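**Ticket 113 – Meeting room table, Furkovora office, floor 2**

Status: closed
Category: furniture / room upkeep
Reported by: front desk
Handled by: Bunell facilities

**Reported problem**

The wooden table in the small meeting room rocks when anyone leans on the curved side. Water from the flower vase has spilled twice this week. The second spill got under a folder and left a pale ring on the wood. The desk also says one of the black chairs sinks while you sit in it, but the report doesn't say which one.

**Sat 12 October, 9:40**

Went in before the first booking. Pushed down on the curved side and got a clear rock. Pushed on the straight side, nothing. Floor checked with the long level and it is fine across the whole room, so I left it alone and looked at the feet.

The foot nearest the windows was turned most of the way in. Unscrewed it until it touched the floor and tried again. Better, still a slight tap. The lock nut on that foot was missing. Barkard supplied this table and I have their spares box downstairs, but the nuts in it are a size too big. Ordered the right ones, order no. 17 on the Barkard account.

Put a felt pad under the foot for now – please don't peel it off.

**10:25**

Pale ring. Wiped it with a barely damp cloth, dried it, then used the wood paste from the cleaning closet. Two passes with the grain. You can still find it if you get the light on it from the side. I would not sand it.

**11:10**

Back in to see how the table does in normal use. The yellow flowers were in the middle in their white vase, with the gray-blue folder lying flat in front of it and a light-blue cloth bag over toward the edge. Asked for the folder to be kept farther from the vase, as this is how the last one got soaked. 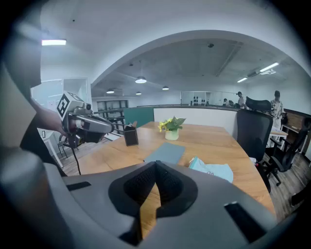 ### Chairs

Tested every chair in the room by sitting in it for a few minutes. One went down slowly, maybe an inch. The gas lift is worn. Tagged it under the seat and moved it to the storeroom. Replacement lift requested from Ji, who service our chairs. The others hold their height. Tightened a loose armrest screw while I was at it.

### Parts received

Lock nuts came in from Barkard. Fitted one to the window-side foot, backed the foot off, set it again with the felt pad removed, and locked it. Checked the other feet and added a nut to one more that felt soft. No rock on either side, leaning with full weight.

Ji swapped the gas lift the same afternoon. Chair is back in the room and the tag is off.

### For the front desk

- Fill the vase at the sink, to a little below the neck, and dry the bottom before it goes back on the table.
- Keep a cork mat under it. Spare mats are in the second drawer of the supply cabinet.
- If the table is moved, lift it with two people. Dragging is probably what turned the foot in.

Table feet to be checked again in February. Reopen this ticket if the rocking comes back before then.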